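Home | Guides | Furniture | Care
Category: Tables and Seating – Set-up

4. Placing the table

4.1 Set the table on a level floor. It must not be dragged.

4.2 Check that all four feet bear evenly. Adjust where necessary.

4.3 Wipe the top with a damp cloth, following the grain, and dry it at once.

CAUTION: Do not place items hotter than a cup of tea directly on the surface.

4.4 Arrange the seating. Leave 700 mm clear behind each chair – 1,000 mm where the space is also a passage. 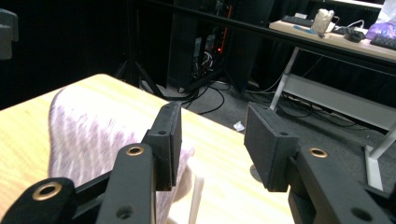 Fig. 6. Tabletop, pale wood-grain finish.

NOTE: Striped fabrics should be brushed along the stripe.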